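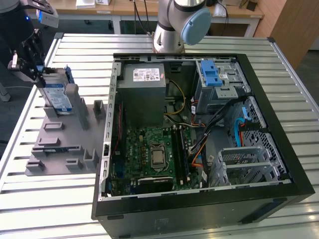

6. Recording Demonstrations: Drive Transfer Task

6.1 Scope

This section covers recording teleoperated demonstrations of the drive transfer task on the Doria two-arm cell. In this task a 3.5-inch hard drive on its blue plastic rails is moved between the gray fixture tray and the drive bay of a desktop tower. Calibration of the arms is covered in Section 4. Operator login and storage setup are covered in Section 5. Do not start this section until both have been completed for the current shift.

Each recording is called an episode. An episode contains the joint positions of both arms, the gripper openings, the operator input and the video from all active cameras, saved against one clock. The Plotow training set for this task calls for 231 accepted episodes per tower model.

6.2 Preparing the tower

1. Disconnect the tower from mains power and hold the power button for five seconds.

2. Remove the side panel. Store it away from the cell.

3. Lay the tower on its side on the slatted table, open side up, with the power supply at the far left as seen from the front of the table.

4. Check the interior against the setup card for that tower model. The processor is left bare in its socket for this task. Do not fit a cooler.

5. Route the light blue SATA cable and the drive power lead as shown on the setup card. Cables may rest in different positions from one episode to the next, and small differences are wanted in the data. They must not be tied down.

6. Push the tower by hand at one corner. If it slides on the slats, refit the stops under the case.

CAUTION: The edges of the chassis and drive cage are sharp. Wear cut-resistant gloves when reaching in to reseat a cable.

6.3 Placing the fixture

1. Set the fixture tray flat on the table to the left of the tower, with the tall posts toward the rear.

2. Leave a gap of 70 mm between the tray and the tower. Use the spacer block from the tool drawer and remove it before recording.

3. For episodes of type A (tray to bay), stand the drive upright in the rear slot, label facing the front of the table. For type B (bay to tray), leave the rear slot open and seat the drive in the bay.

4. For type A, lift the drive 5 mm by hand and let it drop back. It should settle without leaning. Replace the tray if a post is cracked or if the drive tilts.

NOTE: Use only drives marked as scrap. Drives are handled many times in this task and should be treated as unreadable afterward.
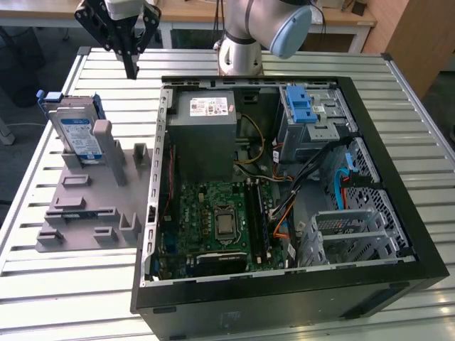
6.4 Starting a session

1. Open the recorder and select the task name, the tower model and the episode type.

2. Enter your operator code. Sessions recorded under a shared code are discarded at review.

3. Confirm that every camera tile shows a live picture. For the fixed camera, the whole tray and the whole open interior of the tower must be in view. For the wrist camera, the fingertips must be in view when the gripper is closed.

4. Move both arms to the start pose with the Home command. Wait for the recorder to report Ready.

5. Record one practice episode and delete it. The delete is logged and does not count against the session.

A session is limited to 26 episodes or two hours, whichever comes first. After that the operator must take a break and repeat steps 3 and 4.

6.5 Recording an episode (type A)

1. Press the left pedal to start recording. Hold both arms still for one second.

2. Bring the gripper over the fixture with the fingers open. Approach from above.
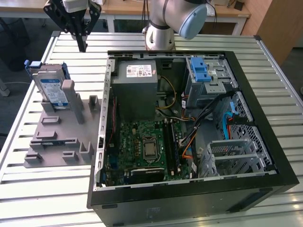 Figure 6-3. Gripper above the fixture. Drive upright in the back corner of the tray.

3. Lower the gripper until the fingers are on either side of the drive. Close slowly. Stop closing when the force bar turns amber.

4. Lift straight up until the drive clears the tall posts. Do not swing sideways before it is clear.

5. Carry the drive over the power supply side of the case and rotate it to match the bay.

6. Insert the drive until the latch engages. If it jams, back out by a few millimeters and try again within the same episode. Retries are useful and should be kept, up to three per episode.

7. Open the gripper, raise it clear of the case and return to the start pose. Press the left pedal to stop.

8. Mark the episode Success, Partial or Fail. Partial means the drive is in the bay but the latch has not engaged.

A type A episode should take no longer than 18 seconds for a trained operator. Longer episodes are accepted during the first week of training and are tagged Slow by the recorder.

For type B, carry out steps 2 to 7 in reverse, starting at the bay and ending with the drive in the rear slot of the tray.

6.6 Cable episodes

Cable episodes are recorded separately under the task name drive_cable. They cover gripping the data and power connectors near the drive cage. The space is tight, and the fixed camera often loses sight of the fingertips behind the gripper body. Work from the wrist camera tile.

1. Set the speed scale to Low before entering the case.

2. Bring the closed fingers in below the cable loop, then open them only as far as needed to take the connector.

3. Grip the connector body. Do not grip the flat ribbon of the SATA cable or the loose power wires.

4. Keep the lower links of the gripper clear of the motherboard. Contact with the board stops the arm and marks the episode Fail.
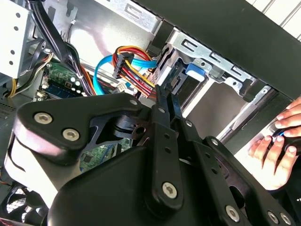
Figure 6-4. Wrist camera, fingertips just below the SATA data cable and the power wires at the drive cage.

CAUTION: Keep the emergency stop within reach during all cable episodes. Arm force limits are set higher for this task than for drive transfer.

6.7 Rejecting and repeating

Reject an episode before upload if any of the following applies:

- a camera tile froze or went dark
- the tray or tower moved on the table by more than a finger's width
- the drive was dropped outside the tray or the case
- the recording was started with the arms out of the start pose

Do not reject an episode only for being clumsy. Failed grasps are kept under their own mark and are used by the Cerside filter.

Uploads run at 6 p.m. Episodes without a mark are held back and listed in the morning report. Questions about marks go to Lena Szczepańska at the Chmielewska site. Changes to the setup cards since February are listed in Appendix C.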